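Section 9. Jaws stay closed after the trigger is released

Use this section when the jaws of a Plusudus hand-held gripper stay closed, or open only partway, after you let go of the trigger. The unit shows code 188 when the trigger and the jaws disagree for too long.

CAUTION: Do not pull the pads apart with your fingers. The spring is still loaded and the jaws can snap shut.

9.1 Stop safely

1. Take your finger off the trigger and hold the gripper still.
2. Tell the other operator to stop. Both grippers in a pair must be idle before you go on.
3. End the recording. Do not pause it - a paused recording keeps the fault and repeats it at restart.
4. Keep the cable clear of the trigger and your forearm.

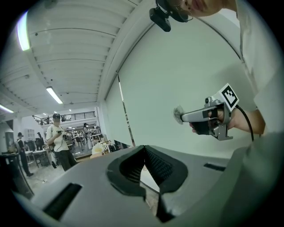 5. Set the gripper down with the marker facing up. If you wear the head-mounted unit, leave it on until step 4 of 9.2 is done, or the marker check will have to be repeated.

9.2 Free the jaws

1. Switch off the gripper and unplug the cable at the gripper end.
2. Wait for the status light to go out.
3. Turn the release screw on the underside one half turn to the left. The pads should part slowly.
4. Remove whatever is between the pads. Thin cloth is the usual cause, as a fold can work its way behind the ribs and hold the linkage past its stop.
5. Look for threads in the ribs and pick them out with plastic tweezers.
6. Turn the screw back until it clicks.

Note: Units with serial numbers below 610 have no click. Stop when the screw head is flush. 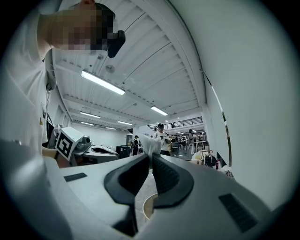
Magnusson
Technical writer, Plusudus field support, Pindville
Revised 4/11/21

9.3 Test before use

1. Plug in the cable and switch on.
2. Squeeze and release the trigger slowly with nothing in the jaws. Repeat with a folded cloth.
3. If code 188 returns, tag the unit and send it to the Skestthorpe service desk with form 163.

CAUTION: Do not swap pads between two grippers to get through a session. The pads wear to their own linkage, and a mismatched pair can jam again without showing a code.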